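Fanby hall -- the big clear-up, in pictures

9 August 2020

Right, quick page this one, got to get the keys back to Gomberg's office before they shut. Promised everyone I'd put something up about the tidy, so it's going up, spelling and all. Most of it is captions from my notes. More of the actual pictures when I've sorted the memory card out, there's 300 on there and most of them are of my thumb.

For anyone who's new: the Fanby rooms are the two on the ground floor, front room and the long back one, plus the kitchen if you can call it that. Shut since March. Nothing had been touched. Aidan Moynihan went in first and came straight back out again to find a mask and some gloves.

What we did, more or less in the order we did it. Windows. Bins. Floor. Plants. Then the cupboard, which ate the whole afternoon. Tea somewhere in the middle of that, out of the flask, no milk that anyone would risk.

The kettle is fine by the way. Descaled twice. The toaster isn't fine and has gone to the tip along with the lampshades and both the broken clothes airers. If one of the airers was yours, sorry, should of labelled it. 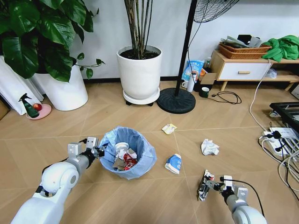 Rubbish was the job everyone wanted to get out of, so we did it before lunch. Rule for the day was simple -- floor first, then the bag, then tie it and out the back door. Wrappers, tissue, old cartons, all the small stuff that gets kicked under things and stays there. Blue liners from the Carkard cash and carry, they're a bit big for the round bin so you have to fold the top right over the rim or it slides in on itself. Cardboard really ought to go in the recycling, and yes I can see the bit of brown card in with the rest, I know. Drinks cartons go in the recycling too round here, rinse and squash. The pale tiles are a pain, every crumb shows on them, but they mop up lovely and I wouldn't swap them for the carpet in the back room. Keep the big leafy one in the white pot well clear when you're mopping, it doesn't want floor cleaner in the soil.

Plants, since people have asked. All alive!! Alvarado from upstairs had been coming down to water them the whole time and never said a word. Leaves want a wipe with a damp cloth, a spray now and then, and turn the pots round a bit each week so they don't all lean at the window. The planter on castors is the one to copy, you just roll it out of the way and sweep behind. We want 2 more stands like that if anybody sees them going cheap.

The fan -- stays in the front room please. It keeps wandering. The base is heavy, lift it by the pole and the bottom together and don't drag it over the tiles.

The cupboard. Fourteen jigsaws, none of them checked. One tent, no poles. A box of Christmas things that is staying exactly where it is. A bag of somebody's very good wool, now on the hook by the door, come and get it. Aidan found the spare key to the back gate in a biscuit tin, so that's that argument finished with.

Back room carpet, hoovered twice and still looks like it did before. Have asked about hiring a cleaner for it, the machine kind. Will put the price up on here when I get it.

Still to do: inside of the oven, curtains down and washed, top shelf in the kitchen (needs someone tall), and the sticky patch by the back door which has beaten all of us so far. White vinegar has been suggested. Bring your own cloths, we've run out.

Next sesion not fixed yet. If you can do a morning put your name on the sheet by the front door, or ring me. There's a new mop.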